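Lunoson fingers or stock ones for small metal parts?

lougher_lad
Tuesday, December 21, 2021
Tried both sets on the hand-held gripper, key fob over a tray. Lunoson 85, stock 82. Not much in it.

benchrat
I'd call that a draw. Mine chipped by September.

Skotodthorpe
Disagree, the stock ones slip on polished metal. Which pair is on now?

lougher_lad
Stock. They're scuffed but still close square.

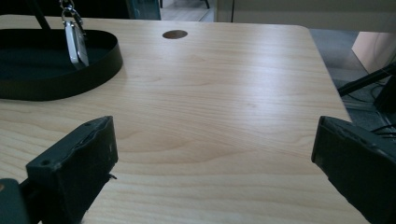 Fob hanging over the black tray, fingers open

benchrat
I'd swap them with that wear.

Skotodthorpe
Same. Then run it again.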